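Projects > Wikeo > Progress reports > Open day

Progress report no. 8, Wikeo board game arm
To: Kusuma grants desk
From: Janaka Sarkar, Setach workshop, Rukville
October 1, 2019

Quick one, full accounts to follow with the year-end papers. Covers the run up to the open day, the day itself and what is left to do.

Open day

Held as planned. 98 people through the door by the sign-in sheet, more than we'd printed handouts for. Ran the arm in 7 sessions with a break between each to let it rest and let us eat. Format was the same every time: short talk, one slow placement with the commentary, then a visitor calls out a point and the arm goes to it. Kids got this right away. Adults wanted to know what it cost.

Best received part was the slow placement. People went quiet for it. Worst was my talk, too long, cut it by half after the second session and it was still long.

We'd promised you a full game against a visitor. Did not happen. The pick-up from the bowl is still too slow for a real game, a player would wait most of a minute per move. Did opening moves only and said so up front. One gentleman stayed through two sessions to explain why the arm's corner play was bad. He is right, but the move picking is not in this phase of the grant (see the February report, section on scope).

Problems on the day

- Session 3 started late. Board had been bumped and the calibration was off, stones going down between lines. Re-taught the four corners, fine after.
- One emergency stop, pressed by a visitor who wanted to see if it worked. It works.
- Projector no good in daylight. Half the room couldnt read the slides.
- Dropped stones. Mostly at pick-up, hardly any at placement. The fingers hold well once they have a grip, its the getting hold of one stone and not two.

Where the work stands

Placement: done, to the standard in the plan. Works with the board sitting at an angle, no need to square it up by hand any more.
Pick-up: working but slow. New bowl with a sloped floor is being drawn up.
Captures: not started. Taking stones off a crowded board is the hard bit and we'd rather do the bowl first.
Write-up: draft of the build notes is with two readers. Parts list complete except for the cable clips, which keep changing.

Money

Spent $1,330 on the open day out of the outreach line. Tables, printing, insurance for the day, lunch for helpers. Inside budget. Nothing moved between lines. Receipts scanned, will send with the next claim unless you want them sooner.

Next

1. Bowl redesign and a fresh round of pick-up trials.
2. First go at captures, single stones only.
3. Tidy the cabling around the arm and bench. Overdue, and two visitors mentioned it.
4. A shorter talk.

Asking for one thing: permission to shift the capture milestone back to the final period, so the bowl work gets done properly. No extra money needed. If that needs a form please send me the right one, I filled in the wrong one last time and it cost us both a week.

Also the school group from the morning has asked for a return visit. Would like to say yes. Needs a yes from you too as it would be under the Kusuma name.

Arm and board on the bench at Rukville:
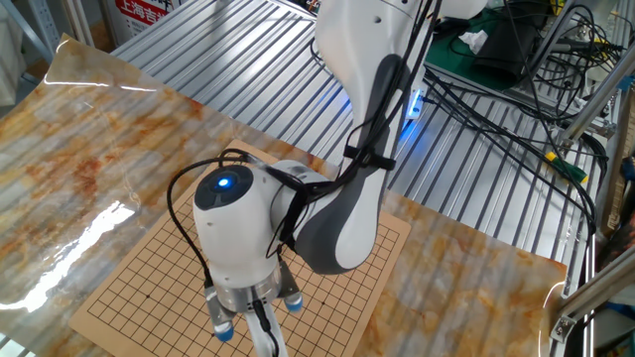 Reply from the grants desk: the milestone can move, no form needed, an email with the new wording is enough. Yes to the school as well, but please put the emergency stop somewhere the children can see it and tell them what it is for before you start. Could the next report say how long one pick-up takes now, and how long it takes with the new bowl? The panel will ask.

Filed under: Grant reports, Robotics, Outreach

Recent items
Wikeo progress report no. 7
Setach workshop: bench booking rules
Rukville open day: directions and parking
Build notes, draft for readers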